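4장. 손목 카메라 설치 및 점검

이 장은 Comivlow 셀의 로봇 손목에 카메라를 장착하고, 노출을 맞추고, 정기 점검하는 절차를 다룹니다. 그리퍼 조립은 3장을 먼저 마친 상태여야 합니다.

4.1 장착

1. 컨트롤러에서 서보를 끄고 비상정지 버튼을 누릅니다.
2. 카메라 브래킷을 손목 플랜지에 대고 나사 두 개를 손으로 가볍게 조입니다.
3. 케이블을 손목 뒤쪽 홈에 끼우고 클립으로 고정합니다. 손목을 양쪽 끝까지 돌렸을 때 케이블이 당겨지지 않아야 합니다.
4. 손가락 끝이 화면 오른쪽 아래에 들어오도록 브래킷 각도를 맞춘 뒤 나사를 완전히 조입니다.
5. 비상정지를 해제하고 Pindale 뷰어에서 영상이 들어오는지 확인합니다.

주의: 서보가 켜진 상태에서 브래킷을 만지지 마십시오.

4.2 노출 맞추기

1. 작업대 조명을 평소 작업 때와 같게 켭니다.
2. 테이프 롤처럼 밝은 물체를 작업대에 놓고 그리퍼를 가까이 내립니다.
3. 뷰어의 자동 노출을 끄고 노출값을 41로 둡니다.
4. 어두운 상판의 결이 보이는지 확인합니다. 결이 보이지 않으면 값을 2씩 올립니다.
5. 값이 88에 이르러도 결이 보이지 않으면 조명 위치를 바꾸고 3번부터 다시 합니다. 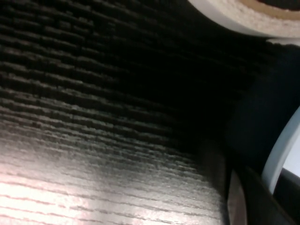

노출값은 전원을 껐다 켜도 유지됩니까?
뷰어에서 '저장'을 누른 값만 유지됩니다. 저장하지 않은 값은 재시작할 때 공장 초기값으로 돌아갑니다.

참고: 무늬목 상판은 조명 각도에 따라 한쪽이 하얗게 번질 수 있습니다. 번진 부분을 기준으로 노출을 맞추면 그리퍼 아래쪽은 거의 검게 나옵니다. 기준점은 번진 곳과 그림자의 경계 부근에 잡으십시오.

4.3 이동 속도와 흔들림

1. 티치 펜던트에서 대기 위치와 접근 위치를 불러옵니다.
2. 저속으로 두 위치를 한 번 왕복하며 케이블이 걸리는 곳이 없는지 봅니다.
3. 작업 속도로 다시 왕복하면서 영상을 녹화합니다.
4. 녹화본을 한 장씩 넘기며 손가락 끝의 윤곽과 배경의 윤곽을 따로 확인합니다.
5. 접근 위치에서 멈춘 뒤의 화면도 확인합니다. 멈춘 뒤에도 떨림이 남으면 브래킷 나사를 다시 조입니다.

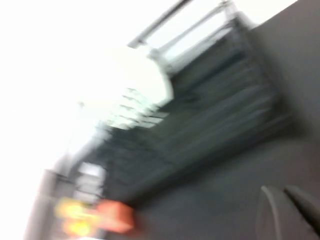 셔터 시간은 작업 속도를 정한 다음에 조정합니다. 순서를 바꾸면 속도를 올릴 때마다 다시 맞춰야 합니다. 판정은 손가락과 배경을 비교해서 합니다. 손가락 끝의 둥근 테두리는 알아볼 수 있는데 뒤쪽 랙의 살이 줄무늬로 늘어지고 노란색과 주황색 물체가 색 덩어리로만 보인다면 이동 중의 흔들림으로 보고 셔터 시간을 한 단계 줄입니다. 손가락까지 함께 번지면 셔터를 건드리기 전에 브래킷부터 점검하십시오. 셔터를 줄이면 화면이 어두워지므로 4.2의 노출 확인을 다시 해야 합니다.

주의: 이동 중에 얻은 화면으로 물체 위치를 계산하지 마십시오. 위치 계산에는 로봇이 정지한 뒤의 화면만 씁니다.

4.4 정기 점검

매일 작업 전: 렌즈를 마른 극세사 천으로 닦고 영상이 들어오는지 봅니다.
매달: 나사 풀림과 케이블 피복을 확인합니다. 피복이 벗겨졌으면 테이프로 감지 말고 케이블을 교체합니다.
사용 365일마다: 케이블과 클립을 새것으로 바꾸고 4.1부터 4.3까지 다시 수행합니다.

점검 결과는 Maltirero 기록지에 적습니다. 노출값이나 셔터 시간을 바꾼 경우에는 이전 값도 함께 적어 주십시오. 브래킷 교체품은 Brynhildur Bjarnason에게 신청합니다.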